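Storing and Folding Household Cloths: Project Report

Author: Duarte Mota
Submitted 18th December

1. Background

Our course asked each student to pick one ordinary household task and look at how it could be done with less effort. I chose the folding and putting away of small cloths: dish towels, napkins, dusters and cleaning cloths. In the shared house on Deák where I live, these end up in one drawer in a heap, and people pull out three to find the one they want.

The project had two parts. The first was a short survey of how people store cloths at home. The second was a comparison of folding methods on a table.

2. Survey

The survey was sent to students in two residence halls, and 55 people answered it. Most said they fold dish towels but not cleaning cloths. The usual reason was that cleaning cloths get dirty again quickly. Several people wrote that they had never been shown a way to fold a cloth and did whatever fit the drawer.

One question asked where cloths are kept. Drawers were the most common answer, followed by an open shelf and a bucket under the sink. I should have allowed more than one answer here – some people clearly had cloths in several places and wrote this in the comments.

3. Folding methods

I compared three methods:

Half and half again. The cloth is laid flat, folded edge to edge, then folded a second time the other way.

Thirds. Both sides are folded in over the middle, then the strip is folded in thirds from the short end.

Roll. The cloth is folded once and rolled from one end.

Each method was repeated 15 times with the same set of cloths, and I timed each attempt from the moment the cloth was dropped on the table. Half and half again was the fastest. Thirds took longest but gave a bundle that could stand upright in a box. Rolled cloths came undone when the next one was taken out, so I would only use rolling with a tight container.

Most of the time in every method went into flattening the cloth and finding the corners. The fold itself was quick. A cloth that lands with one corner tucked under takes much longer than one that lands open. Thin cloths were harder than thick ones – they slide when you pull on one side and the opposite corner moves too.

4. Problems

The first set of times had to be thrown out. I had started the timer at a different point for each method, and the numbers could not be compared. I also used only square cloths, so the results may not hold for long dish towels.

5. Next steps

In February I plan to repeat the test with long towels and with people who have not practiced. I would also like to try a cloth with one marked corner, to see if that shortens the flattening step.

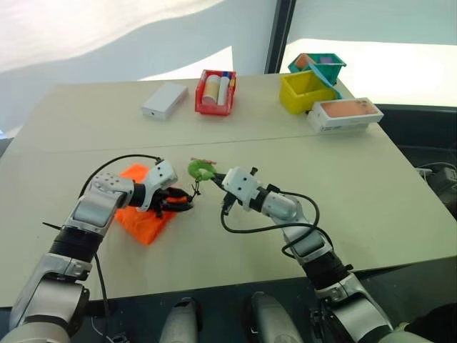 The marked corner could be a few stitches in a darker thread, which would survive washing better than a pen mark.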